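Filed under: Workroom upkeep / Checklists

Power strip check — bench side, Grondley workroom

I do this one every March and then again whenever somebody moves the benches, so it's on its second outing already this year. It's a short list and I've got my comments in under each item, mostly so that Mudassar Talpur can do it without ringing me up at lunch (hi, Mudassar!). Tick, cross, or "see note" is fine.

1. Strip unplugged from the wall before you start
OK. I pull the plug and lay it on the floor where I can see it.

2. Housing free of cracks, chips and scorch marks
OK. I went over the white plastic with my thumb and a flashlight, both long sides and both ends. There's a bit of old tape gum on the underside that I couldn't shift, and I gave up on it. Not a fault.

3. Socket openings clear
See note. I found a crumb of something in one of them last time and it bugged me for days. All clear now. Please don't go poking in there with a paper clip — use the hand blower from the Sepp drawer.

4. Switches click both ways and don't stick
OK. One of the little blue ones feels softer than its neighbors. It still clicks, so I'm passing it, but I want it looked at again at the next check.

5. Cord, full length
OK. Run it through your fingers from the strip right down to the plug, and bend it gently as you go. I'm looking for nicks, flat spots and that shiny look a cord gets when a chair has been rolling over it. It's a gray one, so scuffs don't jump out at you. Take your time!

6. Cord grip where it enters the strip
OK. No wiggle, no inner wires showing.

7. Cord not pinched by the bench or the board
See note. The cord comes off the side of the white board and I'd like it left with some slack there. When it was pulled tight last year the whole strip kept creeping toward the edge, and I got tired of pushing it back.

8. Nothing daisy-chained
Cross, then fixed. There were 2 strips plugged into each other behind the Kedia shelf. I took one away and it's in the Grornitz bin with a label on it.

9. Board wiped down, strip sitting flat
OK. Dry cloth only. Give it 40 seconds and put the cloth back on its hook, please.

10. Label with initials and month
Still to do — we're out of labels. I've put them on the shopping list.

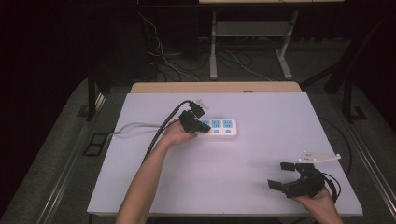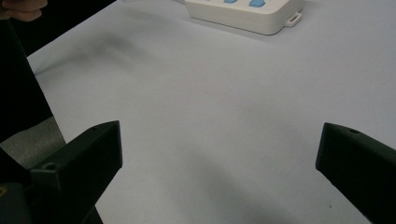

Item 9: white power strip lying flat on the board.

Questions about this list? Leave a note at the Grondley front desk | © Grondley Workroom | Back to top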